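Speaker notes: Does the soup need the secret step?
Kwadwo Opoku, Holanda food evening

Start talking at slide 5. 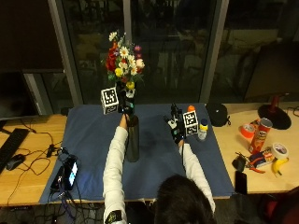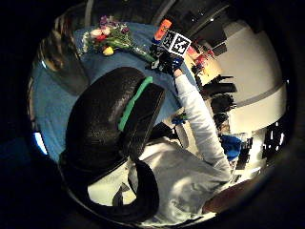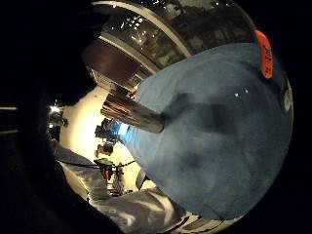
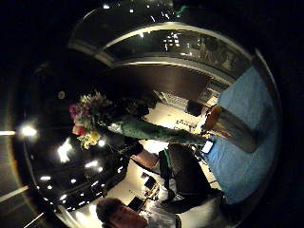 Page last changed: July

Slide 5. Open with the claim. Every bean soup recipe I read for this talk promises "restaurant quality." Ask which restaurant. Wait for the laugh, move on if there isn't one.

Slide 6. Soaking. I cooked soaked and unsoaked white beans in the same kind of pot. The soaked ones were done sooner. Did they taste better? Not to me, and not to the eight people I fed. Say clearly that this was a dinner and proves very little.

Slide 7. The Parmesan rind. I want to believe in this one. It does add salt and some body. So does a spoonful of miso, and you don't have to fish it out. (Someone will object. Let them.)

Slide 8. Stock. Gronmont has a recipe page with 2,000 comments under it, and most of the ones I read say "made this with water, came out great." Read two aloud. Then ask why the recipe still calls for homemade stock.

Slide 9. The Serkach pot. Yes, I own one. It's heavy and it holds heat. My old thin pot made the same soup with more stirring. Skip the price unless asked: 64 dollars, on sale.

Slide 10. What I still do: salt early, brown the onions properly, add lemon at the end. I can't prove the lemon either.

Questions. Expect one on pressure cookers. I haven't tested them enough to say. Tasting cups are on the side table, vegetarian batch on the left.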